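8/15/20 - school refit notebook, Trudden annex

Third day on the gym and classroom block figures. Short entry, have to be back at the district office after lunch.

Met Lorenz Auer at the east door. He had the revised drawings from Baek, finally. Gym floor is still shown at the old level, so the ramp doesn't match the door sill. Told him, he marked it up in red. Needs to go back to Baek before anybody orders anything. The outdoor court is now a separate line in the budget - good, it was hiding inside "grounds" and the town kept asking what it was.

Windows. The quote from Fukura covers the classroom side only, 249 per opening without fitting. Myung-ja Kwon thinks we can get the hall windows in under the same order if we ask before the grant paperwork closes. Asked her to write it up. Boiler room not looked at yet, key was with So-yul and she was at the other site.

Sound check in the music room with the panels leaned up, not fixed. Too boomy at the back still. Tilunel sample panels are thinner than the spec sheet says, measured two of them. Will call.

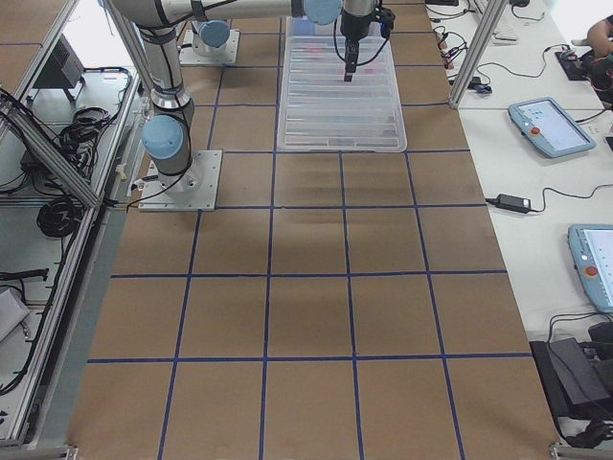

Classroom layouts next. A-yeong Wi wants the desk plan settled before the electrician comes back, fair enough, the floor sockets depend on it. We've been arguing from paper plans and getting nowhere, the teachers can't read them and I don't blame them. Going to mark the plan out full size on the gym floor, dark blue tape on brown paper, strips both ways so you get near enough square cells, five across like on the long table. One cell per desk, then let the teachers walk it. Aisle by the door looks too tight to me for a wheelchair but lets see it at real size. Paper has to come up the same evening, gym is booked.

Storage wall: Ha-rang Won says 800 deep, drawing says 1000. Thats a whole row of desks in the small room. Going with 800 until somebody shows me what needs the extra. Check against the PE closet too, the mats have to go somewhere and they wont fold.

Money. Sports side is fine. Classroom side is over, mostly lighting. Lorenz suggests leaving the corridor fixtures until December and doing them over the break. I don't love it, means ladders out twice and a second inspection, but it gets us under. Some 10 fixtures, could be done in a day if the wiring is pulled now. Ask electrician to pull it now regardless.

To do
- ramp / sill level back to Baek
- call Tilunel re panel thickness
- boiler room key from So-yul Ahn
- tape and paper for gym, A-yeong to tell teachers what time
- Myung-ja, hall windows write up
- recieve the corrected electrical sheet, chase if not here

Forgot to look at the bike shed roof. Again.

3 comments
Share 2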